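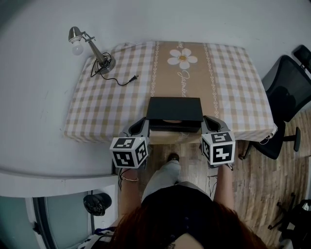 Acceptance Notes for the Obi Kit

Fiction > Short > Acceptance Notes for the Obi Kit

The Obi kit was delivered in a gray case with the return label already inside. Clokeo had paid for 6 weeks of evaluation. My job was to decide whether the company should pay for more.

Wevano, the manufacturer, sells the kit as a way to teach a robot arm without owning one. The customer holds a gripper in each hand and performs a task. Cameras record it. The recordings go to Wevano, and a trained policy comes back. The contract specified 3000 recordings of one task, and the task we chose was opening and closing a flat black box.

I wrote the setup sheet. Table, cloth, lamp, box. The cloth was checkered, with a tan band down the middle and a daisy printed on it, and under the daisy the word Jasmine. The manual recommended a patterned surface for tracking and did not specify the pattern. The lamp stayed in the far left corner with its plug lying on the cloth. The manual had no opinion on lamps.

The operator was contracted through Savden. She had done this kind of work for other clients and asked only what height the table was and whether she could keep her bracelet on. I checked. The manual prohibited reflective gloves. I approved the bracelet.

Recordings were graded overnight by Wevano's software. Each received a number and, if rejected, a reason code. By the end of the second week we had over 900 accepted. I logged the rejections in a spreadsheet and looked for a cause I could put in the report.

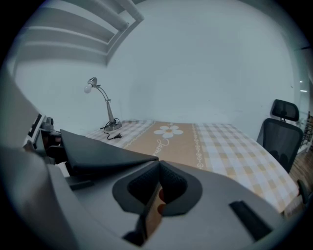
Gripper camera, with the cloth and lamp beyond the jaw.

Most of them carried code 2, "unmotivated pause." I pulled the files. In each one the grippers came up to the box, took hold of its ends, and stopped. The pause was short. Then the lid was opened and the recording went on as specified.

I asked the operator about it. She said she was checking her grip. I asked whether the grip needed checking. She said it did not, usually, but that she had opened a lot of boxes and had never gotten used to doing it without a moment first. I wrote down "operator habit" and asked her to leave it out.

She left it out. The acceptance rate improved and the damage rate did too, in the other direction. Corners got bent. We went through the spare boxes and ordered more at Clokeo's expense. I called Wevano, where a support technician confirmed that the reason codes had been written before anyone there had tried the task by hand. He offered a credit. I asked instead for code 2 to be switched off on our account, and he said he would have to open a ticket.

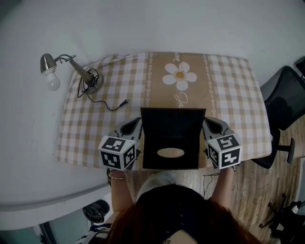

Head camera, lid folded back.

The ticket closed in January. The operator went back to pausing, and I did not mention it to her again.

The trained policy arrived after the last batch. We ran it on the arm at Savden's shop, on the same cloth, because I had brought the cloth. The arm lowered its jaws to the box and held it. Then it did nothing for a moment. The shop's engineer reached for the stop button, and I told him to wait.

The lid came up cleanly. It did so on the next run and on the one after that, with the same delay each time.

My report to Clokeo ran to a single page. Under Strengths I listed the tracking, the comfort of the handles and the quality of the case. Under Weaknesses I listed the reason codes and the price of boxes. The template had a field for cycle time, with a space beside it for corrective action. I entered the cycle time. In the space beside it I wrote "none required" and sent the kit back with the label provided.

Related stories
Firmware for a Quiet House
The Calibration Room
Terms of Lease, Amended
A Warranty Claim

Last updated: 12/2/25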